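4.2 Clearing a table of mixed wrappers

The second task in the Prurberg set is table clearing. An operator holds one gripper in each hand and picks up snack packaging left on a tabletop, one item at a time. We chose it over block stacking since torn film and folded paper have no fixed shape, and a grasp point learned on one wrapper rarely carries over to the next.

Recordings were made in homes. Operators were told which items to remove but not in what order, and furniture, lighting and household objects were left as they were. We recorded 167 episodes in this task and held out 40 of them for testing. Each one ends when the operator says the table is done or after 60 seconds.

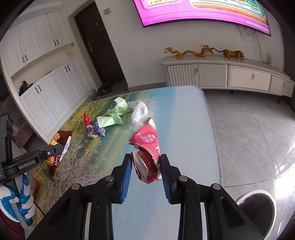
Figure 4. View from one hand-held gripper during table clearing. A torn red and pink package is between the jaws; the second gripper is at left, over a maroon snack bag.

Items often touch, as with the clear plastic bag and green paper in Figure 4. Clear film was the harder of the two materials for our segmentation step. Highlights on the wrinkles were labeled as separate objects, and patterned tabletops made this worse. We did not correct these labels by hand. Instead, the policy receives the raw view along with the jaw opening, and the segmentation is used only to score progress.

Two annotators, Saadet Gökçe and Ataberk Coşkun, marked the start and end of every grasp. Where they disagreed on the start - usually when a jaw brushed a wrapper before closing on it - we kept the later mark. Episodes with a dropped item stayed in the training set, and the drop was marked as its own event.

The policy trained with both views did better on touching items than the one trained with a single view. On isolated items we saw no clear difference. Section 4.3 repeats the comparison with the Bayram set, where the containers are rigid.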